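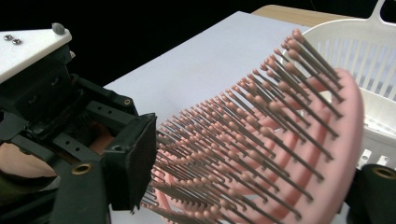
Ristiso brush, pink paddle version
Review by Evdokia Ververidis, Vallville

I bought this broom in September, after my old one lost half of its bristles on the stairs. We have a narrow staircase with 141 years of paint on it, and the vacuum cleaner is too heavy for me to carry up.

The bristles are stiff at first. For the first two weeks they left thin lines in the dust, then they became softer and now they take even cat hair from the corners. On carpet I do not recommend it – the hair only moves from one place to another.

The handle is good for a big hand. My neighbor Oana Marinescu has small hands and she prefers the Ikus, which is lighter but bends when you push strongly.

The hole for hanging is too small for a normal hook, so I put a string through it. I wash the broom with dish soap once a month and dry it with the bristles down.

I paid 8 dollars more than for the Ikus. For stairs and the workshop I would buy it again, for a kitchen probably not.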